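Giving up the snooze button, week 2

5th November

Right, quick one before I have to run for the bus. Week 2 of no snooze and I am still not a morning person. Bed is still the best place in the flat. 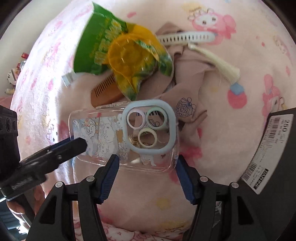

Lama Boutros commented on the last post to say I'm going at it from the wrong end, it's bedtime that wants fixing and the alarm will sort itself out after that. She went to bed at the same time every night for a month, weekends too, and now wakes up before hers goes off. She also said I sounded a bit cross. Fair.

So I tried it her way. Lights out at half ten. Managed it Night one. Night two I got stuck reading about people who restore old lidos (no idea how I got there) and it was gone midnight. Night three fine. Night four the neighbours were moving furniture, or that's what it sounded like, a wardrobe maybe, up and down the stairs till late.

Still. Three decent mornings out of that lot, wich is three more than October gave me.

What I've changed so far, for those who asked:

Phone charges in the kitchen. Hated this. Still hate it. But I do have to stand up to turn the alarm off and once I'm on the kitchen floor in bare feet the argument is mostly over.

Bought an actual alarm clock as a back-up, a Grastex, from the hardware shop in Cornville. Ticks so loud I had to put it in the sock drawer. Now it ticks in the sock drawer. Might go back to just the phone.

Heating comes on 10 minutes before I get up. Best thing I've done. Should have done it years ago. Took me ages to work out the timer, the booklet is useless, you have to hold both buttons and then let go of the left one first.

Coffee set up the night before. Water in, coffee in, mug out. Forgot the water once.

What hasn't worked: the Cliltia app. Reda Bennani swears by it and has been on at me since summer. You do a little sum to stop the alarm and then it plays birdsong at you. I did the sums half asleep and got back in bed, four mornings running, and the birds sent me straight off again. Deleted it. Sorry Reda.

Also didn't work — going for a walk first thing. Lovely idea. It's November, it's dark, it rained. I did 4,000 steps the first time and felt very pleased with myself and then needed a nap at lunch, so what was the point. Will try again in spring. Or walk at lunch instead of the nap, that's probaly the sensible answer.

The bit I can't crack is the twenty minutes after the alarm. I'm up, I'm technically up, but I sit there with the coffee staring at the fridge and then suddenly it's ten to eight and I'm hunting for my keys. So is that any better than snoozing? Feels better. Bit less panic, no toast in the coat pocket. But I was hoping for one of those mornings people have where they've written three letters and stretched by seven.

Tried making a list for it. Wash, dress, eat, bag. Stuck it to the fridge seeing as that's where I'm staring. Worked twice. Third time I read the list over and over like a cereal packet.

My sister's view is that I need a dog. No.

Had breakfast at Fawzy on my day off as a bribe, eggs and the flat bread with the seeds on, and if that doesn't get a person out from under the covers nothing will. Was there when they opened! Sat in the window. Whole place to myself apart from a man doing his accounts. Can't afford to do that every week but once a month, maybe, if I keep the streak going.

Plan for next week then. Half ten bedtime, properly this time, no lidos. Keep the phone in the kitchen. Clothes out on the chair the night before, several of you suggested that and I've been ignoring it. Socks are going to be a problem as I don't want to open that drawer.

If anyone has a fix for the fridge staring do leave a comment. Must go, bus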